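Kitchen Corner: Bags, Bags and More Bags
Jul 25, 2025

Hello again, neighbors, and thank you to all of you who wrote in after the last newsletter about the pantry shelves. I had more mail over jam jars than I have had over anything else I've written for these pages, and I promise I'm working my way through it. Vibeke Thygesen, your tip on writing the date on the lid and again on the bottom has already been put to use at my house (my husband moves lids around like he's running a shell game), so you have at least one convert.

This time I want to talk about plastic bags on the roll. I know, I know. It isn't the glamorous end of housekeeping, and when I told my daughter what I was writing about she asked if I was feeling all right. But the drawer next to my sink had gotten so bad that I couldn't close it without pushing down on the contents with one hand and shoving with my hip, and when I finally took the whole drawer out and set it on the floor, most of what was in there was bags. Bags for the bathroom wastebasket, bags for the kitchen can, bags for the freezer, a handful of grocery bags stuffed inside another grocery bag, and one roll so old that the perforations had given up and it tore wherever it felt like tearing. 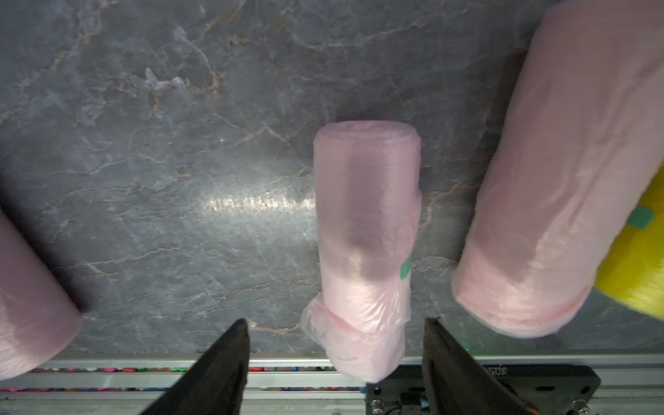

My first rule now is that every roll comes out onto the counter before anything goes back in the drawer. I used to sort them inside the drawer, which meant I was really just stirring. Out on a clear stretch of countertop you can see what you've got, and what you've got is usually more of the same thing than you thought. Pink ones, in my case! Three pink rolls and a yellow one on the marble, and I had been on the point of buying more pink. If your rolls come in different colors, let the color do some of the work for you. I've given pink to the bathroom and the bedrooms and yellow to the kitchen, and now I can send anybody in the family to fetch a roll without having to get up and point.

My second rule has to do with the loose ends. A roll that has been started will unwind itself in a drawer, slowly, over weeks, until you have a sort of plastic scarf wrapped around the can opener. I've tried rubber bands and they work, but they get brittle and snap, and they dig into the bags if you put them on tight. What I've settled on is a strip of paper cut from an old envelope, wrapped once around the middle and taped to itself, so that it slides off and on like a napkin ring. Meinir Harries does the same with the cardboard from a paper towel tube, slit down the side, and hers look a good deal neater than mine. She also writes the size on the cardboard, and I wish I'd thought of that before I taped up all of mine.

Then there's the matter of size. Before you decide which bag belongs where, go and try one in each wastebasket in the house. It takes 4 minutes and it will save you a lot of grumbling. I had been using a bag in the upstairs bathroom that was too short by a couple of inches, so it slid down inside every time somebody dropped in anything heavier than a tissue, and I'd been blaming the wastebasket.

As for where to keep them, I've gone back to what my mother did. One roll lives at the bottom of each wastebasket, underneath the bag that's in use, so the next one is right there when you lift the full one out. The spares stand on end in a shoebox on the laundry room shelf, and that's the only place spares are allowed to be. When the box is down to 2 rolls, bags go on the shopping list. Brayan Mamani told me he buys his once a year, in January, almost 100 bags at a go, and doesn't think of them again. I admire that, but I don't have his shelf space.

The old grocery bags went into an empty tissue box, pulled out one at a time through the slot on top, and the drawer by the sink now holds dish towels and closes with one finger. I've opened and closed it several times just for the pleasure of it.

Next time, by request, dish towels: how many is too many, and what to do with the stained ones. Birger Lindholm has already sent me a page and a half on the subject, and if you have opinions of your own, please drop them in the newsletter box or catch me at the coffee table after the potluck.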